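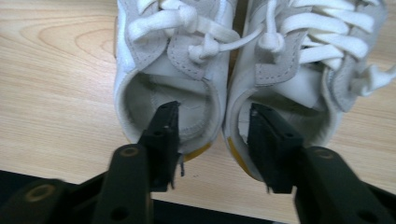 I keep getting ads for sneaker cleaning subscriptions. You mail your shoes off, they come back 14 days later, and you pay for the privilege every month whether you mailed anything or not. A thread, I guess.

The one following me around right now is Cuvari. The pitch is that leather "loses its character" if you clean it yourself. I have wiped shoes with a damp cloth my whole life and have never noticed any character leaving.

I did the math on the cheapest plan. It comes to 309 dollars a year. My last two pairs together cost less than that, and I wore both of them until the soles went.

To be fair, I asked people here who pay for it. The answers were mostly "it's convenient." Finding a box, printing a label and driving to a drop-off is convenient? Compared to the sink?

Then there are the sprays. Dulto says its protector repels 100 percent of stains. Read the small print and it's water-based stains, on new leather, reapplied every three wears. So the can repels stains for a weekend.

I bought a can anyway in August, because I'm weak. Sprayed the left shoe, left the right one alone, wore them for a month. I can't tell you which is which and I'm the one who sprayed it.

Suede is the one place I'll give some ground. Water does leave marks on it and a plain brush helps. A plain brush is a few dollars. The Gosselin brush is 51 dollars and as far as I can see it is a brush.

Someone is going to reply with Tremomow, the white sole stuff. I've tried it. It works okay — so does dish soap and an old toothbrush, and I already own those.

What I'd like to see is one of these companies clean half a pair and let strangers guess, with the results posted either way. I've asked two of them. One sent me a discount code.

The code expired at midnight, by the way. I did look.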